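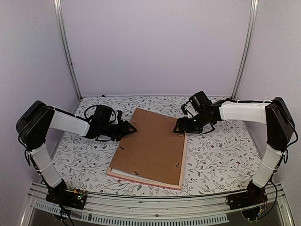
A picture frame lying face down, its cardboard backing held by small metal clips.

Stockpiles Are Not Growth

The half-year economic report for the Ornlow region says that output rose on the strength of manufacturing. The table on page 28 says something narrower. Most of the rise sits in the line called change in inventories, meaning goods that were made or bought in the period and had not been sold by the end of it. The regional assembly will use the headline figure in September when it sets spending for next year. It should use a different one.

The accounting itself is correct. Output is measured when a good is produced, and a good that goes into a warehouse was produced just as surely as one that went to a customer. Without the inventory line, a crate made in June and sold in July would be counted in the wrong half. I have no argument with the method. My argument is with reading the total as a measure of demand and then planning tax receipts from it.

Inventories build up for two main reasons. A firm may expect to sell more and stock up ahead of time, or it may have expected to sell more already and been wrong. The two cases look the same in the table. They have very different effects on the following half, when the first firm keeps its lines running and the second cuts shifts until the shelves clear. The cut then shows up as a negative inventory line, and the region reports a slowdown that in fact began six months earlier.

The report does contain evidence on which case applies, though it is placed in an annex. Tronex, the largest employer in Ayala, added 1,770 pallets of finished goods to its stock between January and June. Its order book over the same months was flat. Drondine, which is much smaller, added 500 pallets, and its orders rose by nine percent. Drondine's stock looks planned. The Tronex stock does not, and Tronex carries far more weight in the regional total.
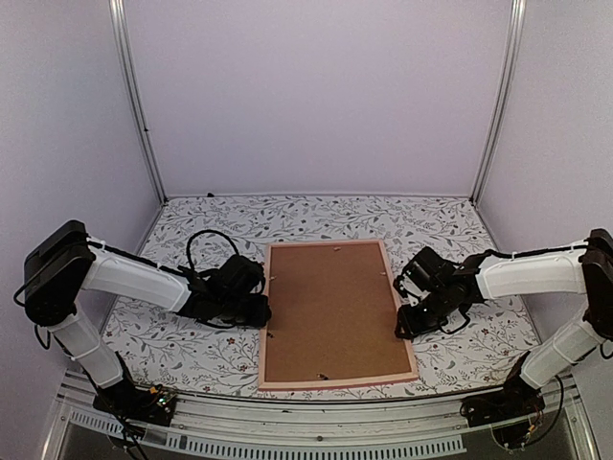

Two robot arms above a wood-framed board on a floral-patterned surface.

There is a case for leaving things as they are. Final sales, which is output less the change in inventories, is a noisier series at the regional level. Stock figures arrive late and are often revised, so subtracting them early can bring errors into the estimate. The finance office also points out that other regions quote total output, and that a region quoting something else would be hard to compare.

The first point has some force, but the same late stock figures are already inside the headline number. Leaving them there hides the error and does nothing to reduce it. As for comparison, the office can go on publishing total output for that purpose. A spending plan is not a comparison. Sales tax is collected when a sale takes place, and a pallet in a warehouse pays none.

The cost of a mistake is also uneven. If the assembly plans on final sales and the stock turns out to be well judged, receipts come in above plan and the extra can be assigned at the next review. If it plans on total output and the stock has to be run down, it must cut programs partway through the year. Contracts for road work and school repair cannot be cut cleanly at that stage, and penalty clauses take back part of whatever is saved.

I would ask for two changes. Final sales should be printed in the summary table, directly under output, with the same number of decimal places and the same revision history. The receipts forecast should be built on final sales, with any planned stock release added as a separate line and the basis for it stated. Both can be done with data the office already collects, and the second needs only an amendment to the forecasting notes, which the assembly can adopt at its Monday sitting without a new bill.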